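Comparing Two Grippers on a Whiteboard Task

This page covers a bench procedure for comparing two grippers on the same arm, using a whiteboard laid flat on the table. We use it before deciding which hand goes on a cell for a longer run. The two units named here are the Dirnby, which has linked fingers and an angular housing, and the Tostow, a parallel-jaw unit with flat pads. The controller is an Aquino. Any controller that logs finger current and wrist pose at the same rate will do.

What the task measures

Marker and eraser work loads a gripper sideways. A pick-and-place test mostly loads it along the approach axis and says little about play in the finger joints. Dragging a felt tip or an eraser across a smooth surface shows that play directly, as wobble in the line or as missed strips in the wiped area.

Before you start

Lay the board on the table with the writing surface up. Push each corner in turn. If the board rocks, shim it. A rocking board adds an error that looks like finger play in the log.

Touch off three corners of the writing surface and let the controller fit a plane. Do not use the metal rail for touch-off; it stands higher than the surface. Repeat the fit after every gripper change, even if both hands share a mounting plate.

Set the wrist force limit to 30 newtons. Set the speed override to 60 percent for the first pass and leave it there until both grippers have completed a full set.

Preparing the targets

Write the targets by hand with a black marker. We use a capital A and a lowercase a, placed on a diagonal. The capital gives long straight strokes and a crossbar. The lowercase gives a closed curve with a short tail. Uneven strokes are acceptable, as the same letters are photographed before each run and the wipe is scored against that photograph.
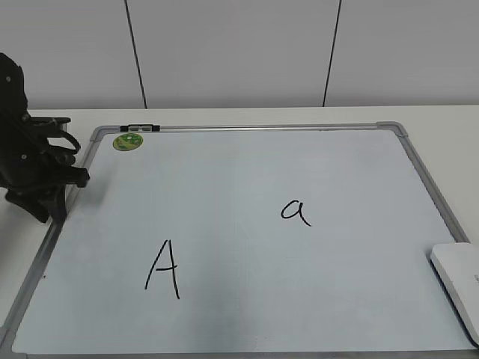

Can the letters be printed on film and taped down instead of written?

Film can be used for the approach and tracing passes, but the wipe pass needs real marker ink on the board surface. Tape edges also catch the eraser and trip the force limit.

Running the passes

1. Approach. Move the closed fingers to a point 2 millimeters over the start of each stroke and hold. Record the offset from the camera view.

2. Trace. Follow each letter at that height without contact. Check that the wrist stays clear of the rail on the side nearest the arm. The Dirnby has a finger link that loops outward and needs more room here than the Tostow.

3. Grasp. Pick up the eraser from a fixed start position. Log finger current from first contact until it settles.

4. Wipe. Lower the eraser to the surface and cover each letter with straight, overlapping strokes. Keep the stroke direction the same for both grippers.

Rewrite the letters and repeat. Change grippers only at the end of a full set.

Reading the log

Our set from May has 1,041 strokes across both grippers. The Dirnby held the eraser flatter on long strokes but took longer to settle after the grasp. The Tostow settled quickly and let the eraser rotate between the pads at each change of direction. Textured pads reduced the rotation and did not remove it.

Compare finger current during the wipe, not at the grasp. A rise that repeats at the same point of every stroke usually means a poor plane fit. A rise that drifts over the set points to the pads or the finger joints.

Known problems

Reflections on the board can confuse the letter detector. Move the lamp before changing the threshold.

The Pleso adapter plate loosens under side load. Sieglinde Sauerland wrote the torque check in our setup sheet, and it should be done cold, before the first set on Monday and after each gripper change.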